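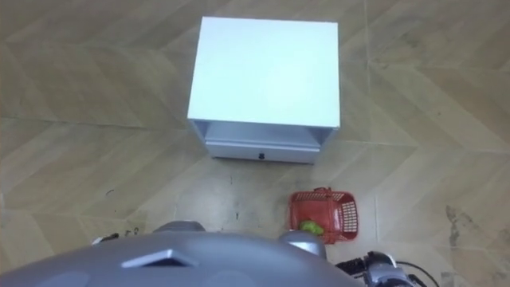 Fig. 1: The nightstand, with the open shelf over the drawer and a red basket on the floor in front

Home | Furniture Guides | Bedroom | Living Room | Paint & Finish | Contact

Print this page | E-mail this page

Posted in June by the Plurden Furniture Guides editor

Section 2: Fitting the knob, placing the nightstand and loading it up

If you followed Section 1, you've got a cabinet standing up on its own and a drawer that slides in and out. Good work! The back panel is the fiddly bit and it's behind you now. This section covers the knob, where to stand the thing, and what goes where. I did all of it on a Saturday with a coffee going, and it took me around 15 minutes, plus a long hunt for my screwdriver (it was in the bathroom, don't ask).

You'll need a Phillips screwdriver, a soft cloth, the small bag marked K from the Plustanance hardware pack, and something to keep the little parts in. I like a small plastic basket on the floor next to me, but a cereal bowl works fine.

Fitting the knob

1. Pull the drawer all the way out and set it on a towel or a folded blanket, front facing up.

2. Find the pre-drilled hole in the middle of the drawer front. If there's a bit of sawdust in it, blow it out.

3. Push the long screw through from the inside and hold it there with your thumb. Turn the small black knob onto it by hand until it stops.

4. Give the screw a quarter turn with the screwdriver while you hold the knob still. That's plenty.

CAUTION: No power driver on this one, please. I tried it on my first Semple nightstand and chewed a lovely ring into the white finish.

5. Slide the drawer back in, keeping it level, and open and close it a few times. If it rubs on one side, take it out and go back to step 9 in Section 1 (runners).

Standing it in place

6. Sweep the spot first. The base sits right on the floor with no legs, so any grit under there gets ground in every time you bump the cabinet. On tile, feel for grout lines with your foot and try to keep the front corners off them. A nightstand half on a grout line will rock forever and it will drive you nuts.

7. Lift it over, with a hand under each side. Don't drag it and don't lift by the top panel!

8. Leave a finger's width between the back and the wall if your lamp cord has to drop down behind. My baseboard sticks out enough that I get the gap for free.

9. Press down on each corner of the top in turn. If one of them dips, slip a felt pad under the opposite... no, under the same corner, sorry, I get that wrong every time. Press again until it sits still.

NOTE: Mine ended up 46 cm from the bed frame, which is too far if you read lying down. I've since scooted it over. Lie down and reach before you decide.

Loading it up

10. Heavy things go in the drawer, toward the front of the bed side if you can manage it. The open shelf is nice for a paperback, your glasses, a phone, or that box of tissues you never have anywhere to put.

11. Lamp on top, toward the back. Anything with a metal base should get a pad or coaster under it, as the matte white marks more easily than the glossy Landton pieces do.

12. Wipe everything down with the cloth, just barely damp, and then dry. No scouring pads. If you want to touch up a scratch with paint, rub it lightly with 300 grit first and keep to the scratch itself.

Check the knob again after a week or so. See Section 3 for adding a second nightstand to match.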